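Pen in cup, second attempt

The first batch of pen-in-cup demonstrations came to 108 episodes and I have thrown all of them away. The policy trained on them reached for the pen every time and then stopped 8 mm above the table. The cause was in my own driving. I had been pausing over the pen to check alignment before closing the fingers, and the pause was long enough that the model learned it as a place to stay.

So in January I started again, with Heather Guthrie driving alternate sessions so that the data would not carry only my habits.

The task is unchanged. Left arm picks up the pen, right arm steadies the cup, pen goes in, both arms withdraw. Both arms are driven from a pair of smaller leader arms clamped to the next bench, joint for joint, with no scaling. I tried a handheld controller on the old Urside rig and found wrist rotation too slow for anything lying flat.

Rules for the new set:

No pause longer than half a second anywhere before the grasp. If you are not lined up, keep moving slowly and correct on the way down.
The right arm starts low and stays low. Coming down on a paper cup from above crushes the rim if you misjudge it.
Pen angle changes between episodes, cup position changes every fifth.
A dropped pen is kept if the driver recovers it in one go. Otherwise delete.
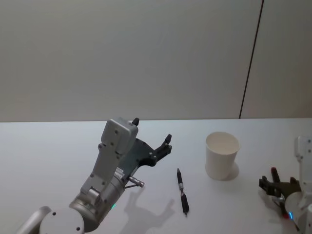

Photo: Annag Cruickshank

The pen is harder than it looks from the leader side. There is no force feedback, so the only sign of contact is the follower lagging behind the leader. Heather grips nearer the cap, I grip nearer the middle, and I have decided to leave both in. A grasp near the middle swings less on the way over but leaves less pen to put into the cup before the fingers meet the rim.

Shadows were another worry. The old policy did worse in the evening, when the overhead light was doing most of the work, so we now record half the episodes with the blind down.

We stopped at 1110 episodes. After removing bad recoveries and a run where the wrist camera had dropped to half rate, 1000 were left, a rounder number than I expected. Logging is still done with Muvmont, which writes joint positions and video to separate files and leaves you to align them. I align on the leader timestamps. Using the follower's puts the lag into the actions and you get sluggish closing.

Training is running now. If the hover is gone I will move on to the capped marker, which rolls.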